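From the Teaching Table: October Notes
By Orsolya Bakos

Hello again, everyone, and a warm welcome to the members who joined us at Skandoveck since the last newsletter. A good number of you have stopped me in the hallway to ask what exactly goes on at the teaching table, and whether a person with no programming background could take a turn. Yes, please, come and take a turn! Some of our best demonstrators have never written a line of code, and one or two of them have told me they would like to keep it that way.

The task we've been working on this fall has the working name Tisteck, and it is as plain as a task can be. Two bowls, two arms, one table. Each arm has to reach for the bowl on its own side, take it by the rim, move it to the spot we've asked for, let go, and come back to rest. We picked bowls after a long evening of arguing about blocks. Blocks are easy to grip and easy to score, but a bowl has a slope and a lip, and you have to think about where you're coming from before you close your fingers on it. I find people's hands get thoughtful around a bowl in a way they never do around a block.

If you haven't driven the arms before, the idea is that you hold a pair of small leader arms, one in each hand, and the follower arms on the table copy you joint by joint. You squeeze, they squeeze. You dither, they dither. The computer writes down where every joint was the whole way through, along with what the cameras saw, and that recording is what we call an episode. Later on the model is trained on a big pile of those episodes, and then we let go of the handles and find out what it picked up from us. It picks up everything, I'm sorry to say, including the little nervous wiggle I do before I close the gripper. I watched the policy do my wiggle in front of a room of visitors and I have not quite recovered.

As of this writing we have 3518 episodes recorded for the bowl task. After going back through them, we've kept 2923. I know some of you were disappointed to hear that your episodes had been dropped, and I want to say very kindly that it isn't a grade. Most of what went out was for dull reasons: a camera that had frozen, a recording started late, a bowl placed outside the marked area. A few had a hand in them. We do keep a share of the clumsy ones on purpose, the ones where somebody misses the rim, backs off and tries again, because a model that has only seen perfect reaches has no idea what to do after a poor one. So if you miss, don't stop the recording. Take a breath, lift away and have another go. Those are some of the most useful seconds we get.

The review itself has become a lovely part of the week, which I did not expect. We put the kettle on, somebody runs the playback at double speed, and people start to recognize one another's driving. There's a very smooth, swooping style that I'd know anywhere, and there's a careful, up-and-over-and-straight-down style that belongs to the people who learned on the old setup. For a while we worried about having such a mix. The first model we trained seemed torn between the two, and would start a swoop and then change its mind halfway across. We've since agreed on a few habits that everyone follows, and the newer recordings are a good deal more alike.

Those habits, for anyone who'd like to practice before signing up, are these. Start from the rest position every time, both arms, and hold still for a slow count of two before you move. Open the gripper early, while you're still well away from the bowl, so that you aren't doing two things at once when you arrive. Come in to the rim from the outside. Close gently and wait a moment before you lift. And try to look at the camera view on the monitor instead of over the top of it at the table. I know this one feels strange! But the model will only ever have the camera views to go on, and if you are steering by something it can't see, then you're teaching it a trick it can't repeat.
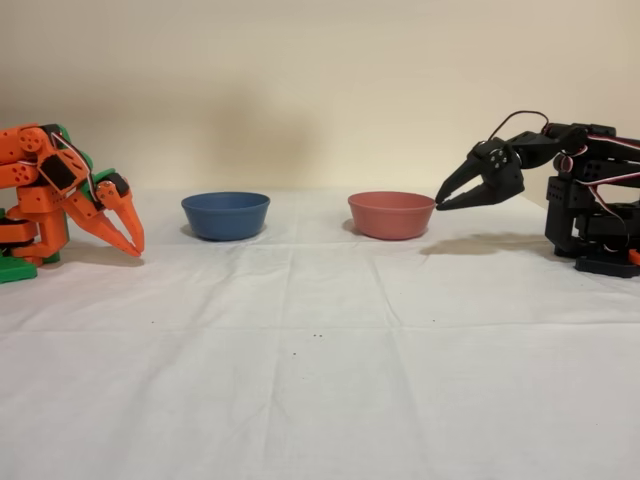
I should say a word about driving both arms together, since that is where most newcomers get into a tangle. Your strong hand runs ahead. Mine certainly does, and I end up with one arm all finished and the other one wandering about like a guest looking for the coats. What helped me was to spend my first few turns moving one arm only and parking the other, and then to add the second arm slowly, with long pauses. Nobody is timing you. An episode can be as long as it needs to be, within reason, and a slow one with clear moves is worth more to us than a quick one with a scramble in the middle.

We've also started a second batch using the Prosbridge remote link, so that members who can't get to the building can drive from home. So far 896 of the kept episodes were recorded that way, and I am very proud of that number, because the first few evenings were a trial. There's a small delay between your hand and the arm, and if you chase it you'll overshoot, correct, and overshoot again. The trick is to make your move, stop, let the arm catch up, and only then make the next one. The remote episodes are tagged separately, as we want to see if that stop-and-go rhythm does the model any harm. My own hunch is that it may help a little with the grasp and hurt a little everywhere else, but I've been wrong about this sort of thing before and I'd be glad of other opinions.

For those of you who like to follow the technical side, the training runs are posted under the name Vörös on the shared drive, with the settings written out next to each one. There are 31 practice trials listed under the latest run, with notes for every single trial on what the arms did and where they went astray. Do read the notes as well as the totals. A trial where the arm reached nicely and let go too soon is scored exactly the same as one where it never left home, and those are two very different problems to have.

Next month we'd like to start swapping the bowls left for right and changing where they sit, so the model can't get by on habit alone. That means a fresh round of recording, and so we need drivers, experienced or brand new. Evening slots run from 6:30 p.m. and there's usually room for someone to sit beside you the first time and help with the handles. Please take off bracelets and roll up long sleeves before you start, and tell whoever is at the desk if one of the arms feels stiff or starts to hum when it's standing still. It's much better to stop and let a servo cool down than to push through and lose it.

The sign-up sheet is by the front desk, and remote drivers can write to me for a link and a practice session. And if you'd only like to come and watch for a while with a cup of tea, you'd be very welcome to do that too.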